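Buying a Bench Cell: Questions We Get Every Budget Season

Updated 26 July 2020

Flukham helps small labs and workshops plan for two-arm bench cells. We do not sell the arms, so our feelings will not be hurt if you decide against them. The answers are by Albertina Correia, except the ones about money, which Vusumuzi Du Plessis insisted on writing himself.

How much should I set aside beyond the price of the arms?

More than you have. If the arms take up 84 percent of your budget, you have bought two handsome coat racks. The enclosure, rail, mounting plates, controllers, cables, spare fingers and a computer that can keep up all come out of what's left, and then somebody asks about shipping. Ask for a line-item quote and read the bottom half first. (V.D.P.)

Can I buy one arm now and add the other next year?

You can, and people do. Buy the full-length rail the first time, though, and have it drilled for both plates. Wian Ngcobo once planned a one-arm cell for a customer who was never, ever going to want a second arm. The customer wanted one in December. The second arm cost what it was supposed to cost. Taking the enclosure apart and putting it back together cost 2 people most of a week, and one of them was Wian, who still brings it up.

Is the enclosure optional?

Technically, so is a roof. Walls keep sleeves and coffee out of the work area and keep the background the same from one day to the next. The Clamport panels we usually recommend come in plain gray or in patterns. Pick whichever you can stand to look at, and get the matching posts, since mixing two makers' extrusions is a hobby and should be budgeted as one.

What is all the stuff on the table, and do I have to buy that too?

Yes, and it is the most enjoyable purchase order you will ever file. Two arms need something to do. A useful set has things that roll, things that bend, things with cords, and things with an obvious place to go. Produce in a basket is a classic. A power strip with an adapter plugged into it is less charming and much harder, and a small desk fan lying on its side will humble any gripper at any price.
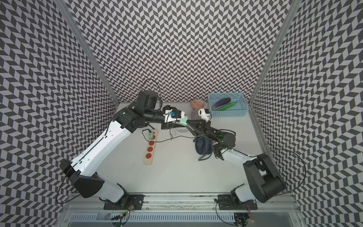

How big a table do I need?

Measure the reach of both arms, then look at where the reaches overlap. That overlap is the part you are paying for. If the arms are mounted too far apart, they can wave to each other and little else. Too close, and they spend the day being polite. We start most layouts with 90 centimeters of clear depth and move the plates along the rail until everyone stops frowning.

Do I need cameras on the wrists?

If you plan to do close work, put them in the first order. Adding them later means new brackets and new cable runs, plus a long afternoon finding out which cable is now too short. Don't forget the fixed view of the table. It's cheap and gets used constantly.

Why is there a cable line on my quote, and why is it so large?

Because the arm moves and the cable has to come along. Every joint needs slack, and slack is sold by the length. Our last Juvine order had 122 cable clips on it. Yolandi Swanepoel called that excessive and then used them all.

Should I buy used?

Arms, sometimes. Grippers, rarely. Ask for the running hours and for a video of every joint going through its full travel. A seller who sends one cheerful photo is telling you something. (V.D.P.)

How long does delivery take?

Mathebula quotes lead times in weeks, and we have learned to write them down in pencil. Order the slowest item first, even if it's the dullest. It is usually the enclosure.

What about running costs?

Fingers wear out. Props get squashed. Fresh vegetables need replacing on a schedule that accounting will want explained, so consider plastic ones. Give consumables their own budget code from day one, or they will end up under "office supplies" and someone will write to you.

Who should sign off on the layout?

Whoever will be cleaning it. After that, whoever owns the room. Remedios Castillo looks over floor plans before they go to a supplier; send her the door width along with the bench size, please. The door width is the one everybody leaves out.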